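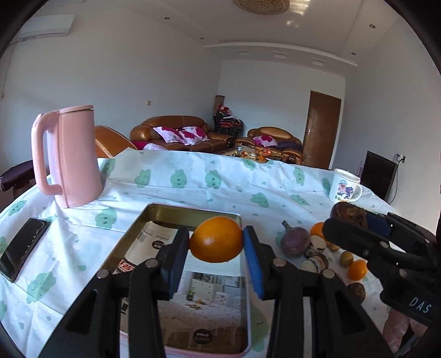 When the finger pads started slipping

The fault showed up in June as a drop in good recordings, and it took the Stenis project most of that month to find out why. The work is done in ordinary homes. Operators pick up household things with a pair of hand-held grippers, and the recordings are used to teach a robot arm to do the same. The company behind it, Draltorby, sent its field lead to talk about what went wrong. She asked not to be named, as did everyone else on the project.

"We were losing fruit," she said. "An operator would close on an orange, lift it, and it would roll out sideways. You'd see it once and think nothing of it. Then you'd see it again the next morning in a different apartment."

Dropped objects are normal in this kind of work. Operators are told to keep going, note the drop and start the task over. For that reason the first few were put down to tiredness. The site in Dorkaston had been running long sessions, and two of the operators were new.

The numbers came in at the end of the second week. Out of 477 fruit pick-ups recorded at Dorkaston, 209 had been marked as failed. The field lead said she had expected a figure closer to one in ten.

"I read it twice and then I called the site," she said. "My first question was whether somebody had changed the marking rules. They hadn't."

The next suspect was the software. An update had gone out at the start of the month, and it changed how the opening between the fingers was measured. The engineers went back to the old version for three days. The drops carried on at the same rate. She said those three days were the most annoying part of the whole business, as the sessions from them couldn't be compared with anything before or after.

It was one of the operators who found the real cause. He had been cleaning his grippers before a session and noticed that one pad could be slid a little with his thumb. It was still stuck down at the base, so it looked fine from the front. Near the tip the glue had let go.

"He sent a video of himself pushing it back and forth," the field lead said. "It was only a couple of millimeters. On a box or a book you'd never feel it. On something round, the pad shifts as you squeeze, the two sides no longer line up, and the orange goes."

The pads and the glue came from a supplier called Kinnear. Draltorby had changed to a new glue in the spring after operators complained that worn pads were hard to peel off. The new one came away cleanly, and it had passed a bench test of 600 open-and-close cycles with no movement.

She was asked why the test missed it.

"We tested it on a foam block, straight on," she said. "No twisting. And we tested it in a cool room. People's living rooms in June are not a cool room, and an operator turns the wrist all the time. The test was easy to pass. I signed it off, so that one is on me."

Kinnear confirmed that the glue gets softer with heat, and said this was on the data sheet. She does not dispute that. The sheet had been saved in a shared folder and she had not opened it.

Nobody was hurt, but there was a safety side to it, and she brought it up herself. Some of the tasks on the Stenis list use mugs and glasses. In the third week a glass slid out of a gripper in a kitchen and broke on a tile floor. The operator was wearing shoes. The family's dog was in the next room.

"That changed how I looked at it," she said. "Up to then it was a data problem. After that I stopped all the glass and ceramic tasks, the same afternoon, at every site."

Those tasks stayed off the list until the pads had been replaced. Fruit, packets and soft items were still allowed, provided the pads were checked first. Some operators thought the stop was too wide, given that their own grippers seemed fine. She said she understood the complaint and would do it the same way again.

The repair was simple. Every pad put on with the new glue was taken off, the finger was wiped down with alcohol, and a fresh pad was fitted with the old glue. It took nearly 30 minutes for each gripper, most of it waiting for the glue to set. Dorkaston was finished first.

There is now a check at the start of each session. The operator presses each pad sideways with a thumb, at the tip and at the base. If it moves at all, the gripper is put away and a spare is used. The result goes in the session notes. The bench test has been changed too. It is run in a heated room, with a hard ball in place of the foam, and the gripper is turned while it is closed.

The failed recordings have been kept. The field lead said there was an argument over this, with some of the engineers wanting them deleted. Her view was that a robot will meet loose pads at some point and the recordings could help it notice one. For now they are stored apart from the rest and are not used in training.

She was less sure about the recordings marked as good from the same weeks. In some of them the pad may have moved without the object falling, and that does not show up in the marking. Two people are going through them by hand. When we spoke they had finished the oranges and were starting on the onions.

"It's slow," she said. "They watch the tip of the finger and nothing else, all day. I did a morning of it and had to go lie down."

Draltorby has gone on buying its pads from Kinnear. The glue it now orders is the old one, and the operators have gone back to complaining about how hard it is to peel off.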